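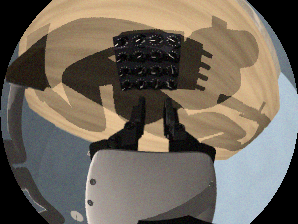

Wooden tabletop, light grain, dark shadows across it.

Zikmont loyalty add-on - my review after 3 months

Stars: 3 out of 5

Run a small online shop, tea and biscuits mostly, out of Ridbridge. Was on Tulent before for points and vouchers. Fine but the price kept creeping up so I moved over in May. Quick write up as a few people in the sellers group asked.

Set up. Easy enough. Installed it, picked my colours, set one point per pound, done before lunch. Importing old balances was another matter. You need a spreadsheet with the columns in exactly their order and it doesn't tell you which row is wrong, just that one is. Mine was a stray space in an email address. Took two evenings. 116 customers had points to bring over, so not exactly a massive file.

What customers see is a little tab at the bottom of the shop. They click, they get their balance and what it buys. Looks tidy on a phone. On a laptop it sits over my delivery notice and you can't move it on the basic plan. Annoying.

Birthday rewards are good. Set it once and leave it. People do use them, I had around a dozen redeemed in the first month and most of those orders had other stuff in as well.

Emails - meh. Two templates, both a bit shouty. You can change the words but not the size of the heading. Lacey Holroyd who does my newsletters had a go at tidying them and gave up.

Refunds. Check this if you do a lot of them!! Points don't come off by themselves if it's only a part refund. Full refund yes, part no. I do it by hand now at the end of the day. Support say its on the list.

Support itself is decent. Got Marty on chat most times, quick replies, knows the thing properly. After 5pm you get the help pages and thats it.

Reports are thin. Points given, points spent, top customers. Wycliffe Swai at the candle shop exports his and does his own sums, I haven't the patience.

Cost wise its less than half what I was paying. No contract, monthly, and you can download your balances if you leave - I tested that and the file opened fine.

Would I go back to Tulent? No. Would drop Zikmont if the part refund thing isn't sorted by Christmas though. Will update if they fix it.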